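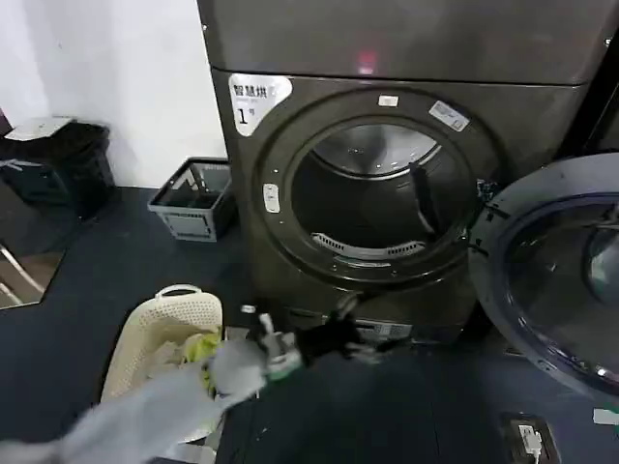
Posted by drumroll_kt in Laundry & Utility | 3 replies

Home – Topics – Unsolved – Sign in

Do those Flanine wool balls really cut drying time? The box claims 30 percent. I ran two loads of towels and saw no difference, and they weren't cheap.

mapleside
Mine work great! Clothes feel softer too.

oldvent
Softer isn't faster. Weigh the towels after the spin, run one load with and one without, same setting. I did that in October and saved a couple of minutes – hardly 30 percent. Clean the lint screen and check the vent hose first.

Iltdale_renter
Box claims 1,000 loads as well. Who checked? I'd return them.

Last updated: October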